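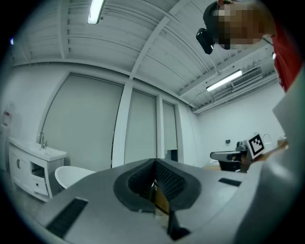

How hard does water have to be before a softener is worth installing?

Above 10 grains per gallon most households will see enough scale to justify one, and at the 27 grains I measured from the well here outside Lukbridge, it was an easy decision. Between 4 and 10 grains it depends on the water heater and how much you mind spots on glass.

I put the system in last November and have kept a log of it from the first day. These are the settings I ended up with and how I got to them.

The unit is a Gremix, single tank, with 2 cubic feet of resin and a metered valve. Single tank means there is no soft water while it regenerates, so the valve runs at 2 in the morning. Metered means it regenerates after a set volume of water has passed through. The older timer type regenerates on a fixed schedule whether or not any water was used, and wastes salt every time the house is empty.

Capacity is the number people get wrong. Resin capacity is printed on the box at the maximum salt dose, and the last few pounds of that dose buy very little. I run 8 pounds of salt per cubic foot, which gives a bit under 25,000 grains per cubic foot. Multiply by the resin volume, divide by the hardness, and the result is the volume between regenerations. My valve is set to 1832 gallons. Average use over the log is 128 gallons a day, so it regenerates every two weeks, give or take a day.

I first set it lower to leave a reserve for the day of regeneration. On this valve the reserve is a separate setting, and I had subtracted it twice. The salt use in the first two months of the log is high for that reason, and I leave those months out of any average.

Iron complicates things. Dissolved iron takes up resin capacity, and the usual rule is to add several grains of hardness for each part per million. My iron came back below the detection limit of the test, so I added nothing. If your toilet tank has an orange stain at the waterline, get the iron tested before you buy anything. A softener may be the wrong equipment or only half of it.

Plumbing was straightforward. The bypass is the one supplied with the valve. I added a Relport ball valve on each side of it, which lets the whole assembly come out without shutting down the house. Outdoor spigots are teed off upstream and get hard water, and so does the cold tap at the kitchen sink. The drain line ends above a standpipe with an air gap. Check your local code on this point, as some areas will not accept discharge to a septic system.

The bathroom is where the change is easiest to measure. The shower head used to need a vinegar soak every month and has not had one since the install. Soap use dropped by enough that I had to relearn how much to pour. Old scale does not go away on its own at any useful speed, so clean what is there first, including the tub floor and anything that lives on it. For plastic and rubber I use white vinegar cut by half with warm water, a short soak, then a rinse. Do not use it on marble or other calcium-based stone.
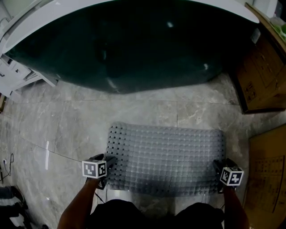

One reader wrote that their softened water feels slippery and asked if the soap was failing to rinse off. They had already cut the salt dose twice to try to fix it and the feel had not changed.

Salt dose would not change it. The dose sets how much capacity is restored, and until that capacity runs out the water leaving the tank is fully softened either way. Hard water combines with soap to leave a film that drags on the skin, and without it the skin feels slick. Use less soap first. If it still bothers you, most valves have a blending screw that lets a little hard water through. Mine is open a quarter turn and the tap reads 2 grains.

Salt is plain solar pellets from Borkowska, the farm supply place on the county road. I keep the brine tank between a quarter and half full. Filled to the top it bridged once, in a damp spell, and I found a hollow crust with water under it. A broom handle broke it up. The next thing to log is pressure drop across the tank, once I have fitted the second gauge.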